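Brarby 4 modular garage shelving: long-term review

Reviewed by Nevzat Çınar
12th December

The Brarby 4 is a boltless steel shelving bay with four particleboard decks, sold flat in a single carton. I bought two bays in March to replace a pair of older Mulder units that had started to lean. This review covers assembly, measured deflection, finish and the things I would change. Both bays were bought at the full shelf price.

Background

The Mulder units were riveted bays with open-backed uprights and no cross bracing. They did the job for some years on a level slab, but my garage floor falls towards the door for drainage and the bays racked sideways as the load crept up. I looked at three replacements: the Brarby 4, the Alenero bay in the same width, and a welded rack from a local fabricator. The welded rack was the stiffest by a wide margin and cost more than twice as much. The Alenero was cheaper than the Brarby but uses a single-lip beam, which I have had pop out of the slot before when bumped from underneath.

Assembly

Each upright comes in two halves joined by a pressed sleeve. The sleeve is a tight fit and needs a rubber mallet and a block of scrap timber. Striking the upright directly will curl the end of the slot. One of my eight halves had a burr inside the sleeve that I removed with a round file.

Beams drop into teardrop slots at 40 mm pitch. They should be seated fully at both ends before the next level goes on. I built the lower half of each bay first, squared it by measuring the diagonals, then added the top. The first bay took an hour and the second took considerably less. The instruction sheet shows the centre support bar fitted after the deck, and that can't be done without lifting the deck out again. Fit the bar first.

Feet are plain plastic caps with no height adjustment. I packed the front feet with steel shims, glued in place. At this price I expected screw feet, and the Alenero has them.

Load and deflection

The long beams measure 1200 mm between uprights. I loaded one level with bagged sand in even layers and read the mid-span sag on a dial gauge clamped to a separate stand. With 150 kg spread across the deck the front beam dropped 3 mm and came back to zero when unloaded. With the same weight concentrated over the middle third it dropped 5 mm and kept a permanent set of half a millimetre. I would treat the printed rating as applying to an even load only.

Racking was the problem that started all this, so I also pushed sideways on the top of each bay with a luggage scale hooked to the upright. The movement was less than half that of the old Mulder bays under the same pull. Adding the optional wall brackets reduced it to nothing I could measure. The brackets are sold separately and should be in the carton.

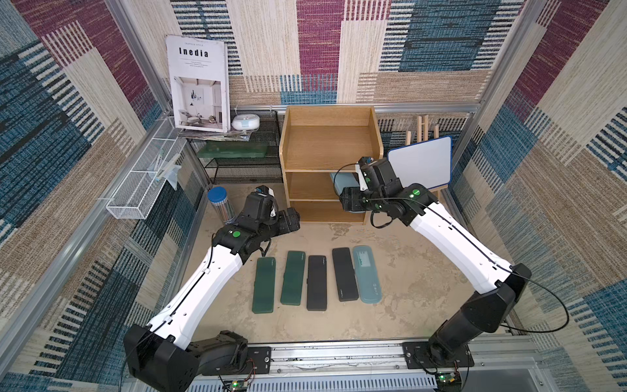

Decks

The decks are the weak part. They are 9 mm particleboard, sealed on neither face nor edge. Mine picked up moisture over a wet winter and the bottom deck on the bay nearest the door swelled along its front edge until it stood proud of the beam lip. I replaced it with 12 mm plywood, cut 2 mm undersize in both directions, and finished it with two coats of exterior varnish. The remaining decks got one coat of the same varnish and have stayed flat.

Anyone storing paint, batteries or garden chemicals should put a tray on each level. Particleboard soaks up a spill straight away and there is no cleaning it afterwards. I used Ellari boot trays, which fit two across with a small gap at the end.

Finish and corrosion

The powder coat is even on the faces and thin around the punched slots. After nine months there is light surface rust at the lowest four slots on the front uprights, where the car drips. None has appeared higher up. A wipe of cold-galvanizing paint over the lower slots before assembly would have prevented it, and I have since done this on the second bay with a small brush.

The grey has matched across both bays. Beams bought later as spares were slightly darker.

Spares

Brarby sells beams, decks and sleeves individually, and this was one of the reasons I chose it. I ordered one extra pair of beams and a centre bar. They arrived in eight days, with one beam bent in transit. The replacement was sent without argument after I emailed a photo. Individual upright halves aren't listed, so damage to one means buying a pair.

Against the Alenero

A neighbour has the Alenero bay and let me run the same even-load test on it. Sag was 4 mm. The deck is thicker and better sealed, and the screw feet save half an hour of shimming. The Brarby wins on beam retention and resistance to racking. On a flat, dry floor with light boxes, the Alenero is the better buy.

Verdict

Good frame, poor decks, basic feet. Budget for wall brackets and a tin of varnish, and replace the bottom deck with plywood at the outset if the floor ever gets wet. I would buy the frame again if it were sold without decks.

Rating: 7 out of 10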